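Search reviews... All categories Go

Kourkoulas floral wallpaper, teal: my review after a few months

Print this page | E-mail to a friend

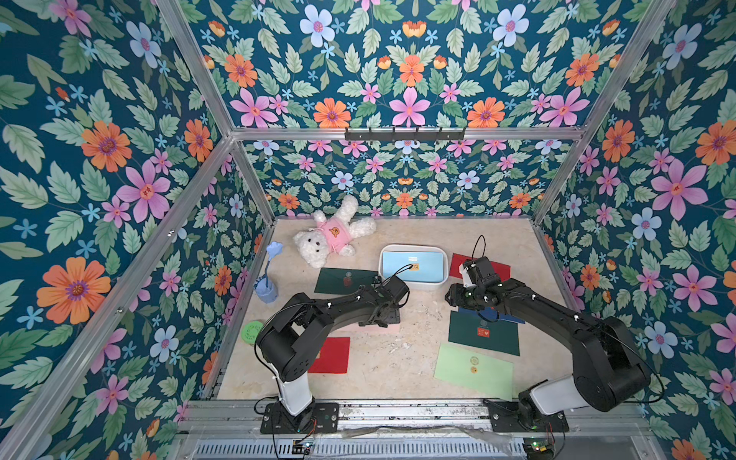 Teal daisy print on three walls, hook rack up top, teddy in the pink shirt.

I went back and forth on this paper forever. I'd ordered a sample in May, taped it to the fridge, and my friend Yolanda walked in and said "absolutely not, you'll get a headache." Well, Yolanda, I love it!

The background is a deep teal, darker than I expected from the listing (mine said "lagoon," whatever that means), and the big orange daisies with purple centers really jump off it. Then there are pink flowers, pale blue ones, little bright blue stars, and sage green leaves stuffed in everywhere else. It's busy. If you like a calm wall, keep scrolling. But put something plain in front of it, like a white bear or a white tray, and it looks great.

Hanging it was a mixed bag. The paper is thick enough that it didn't tear on me, and I could peel a strip back up and slide it over when I got it crooked. Matching the pattern is a pain, though. The repeat is long and I wasted a good chunk of the second roll getting the leaves to meet at the corners. Order one more roll than the chart says, trust me. I paid $208 for the lot, shipping included, and I was 13 inches short before I found an offcut behind the couch.

One gripe: the flowers are BIG. On the side walls, up close, they look huge, and in a small spot you only get a few full blooms before you run out of wall. I'd buy a smaller version in a heartbeat if Kourkoulas made one.

I also looked at the Wondomex daisy paper. Cheaper, but the sample was shiny and the orange was closer to salmon, so no.

The beige marble pattern on the floor was there first and I worried the two would fight. They don't! The floor is quiet enough to let the walls show off.

Four stars. I'm knocking one off for the corner matching, and I've already got my eye on the Candik stripes for the hallway.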